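Notes from the teleop corner

I've spent most of this month steering a robot arm around a simulated table, and my wrists would like a word! Hiwot Kassa asked me to write up how the valve task is going at Derese, so grab a coffee.

If you missed the last issue: we show the arm what to do by driving it ourselves with a hand controller, and every run gets saved so the model can learn from it. The goal is 300 good demonstrations of turning a handwheel, and as of Saturday I have 53. (I know. I was optimistic in December.)

Turning a wheel sounds like nothing. You've done it on a garden tap a thousand times without thinking. But when your hand is two flat pads with a gap between them, you have to decide where to pinch, how far to go before your arm runs out of room, and when to let go and start over. My first runs were awful. I kept coming in too fast and bumping the rim, then backing off in a panic, and the recording faithfully kept every bit of the panic.

Hiwot watched me for one morning and told me to stop before the final approach. Just stop, pads open, wheel straight ahead, and take a breath.
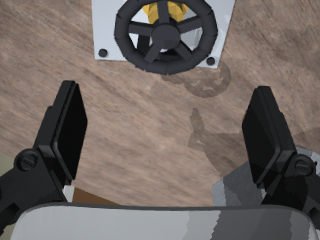 Then go in slowly and close on the rim. I was worried the pause would teach the arm to dawdle, but we trim the really long ones before training, so I've quit fretting over it. My runs are a lot smoother now, and I throw away far fewer of them.

The shadows on the tabletop help too, more than I expected. Judging depth on a flat monitor is hard, and I've started glancing at them the way you check your mirrors when you park.

Next up is the Wudmont drawer task, which I'm told is easier. We'll see! If you'd like a turn at the controller, come by after lunch any day, and bring your own wrist rest, as mine is spoken for.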